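Open day at the Clanderari kitchen hall, 19/12/2018

We had been meaning to visit ever since the August fair, when a lady at the Ulloa stand pressed a leaflet on us, and I am so glad we finally went (even with the parking as it was!). Grondero had the whole ground floor open, and we spent a good while at the table where they think about nothing but spills, stains and wiping up. A white tabletop, a paper cup, a brown puddle and a folded blue cloth with black edging: anyone who has ever had a kitchen will feel at home.
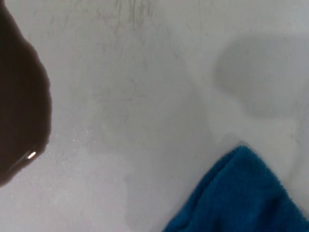
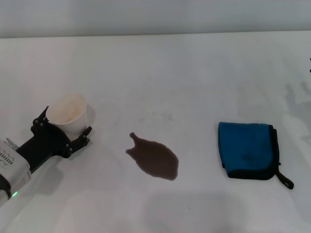
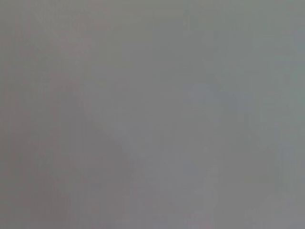

## Cloths, coffee and the rest of the tour

I have strong feelings about microfiber, so I asked far too many questions. The advice I brought home was to fold the cloth, lay it on the spill and let it soak before you wipe, working from the outside in.

After that came the Votano room, up to 9 visitors at a time, with its shelves of old sponges and brushes, and then soup for 4 dollars in the canteen. Take the side entrance if you go, as the front steps are steep and the coat rack is by the side door anyway.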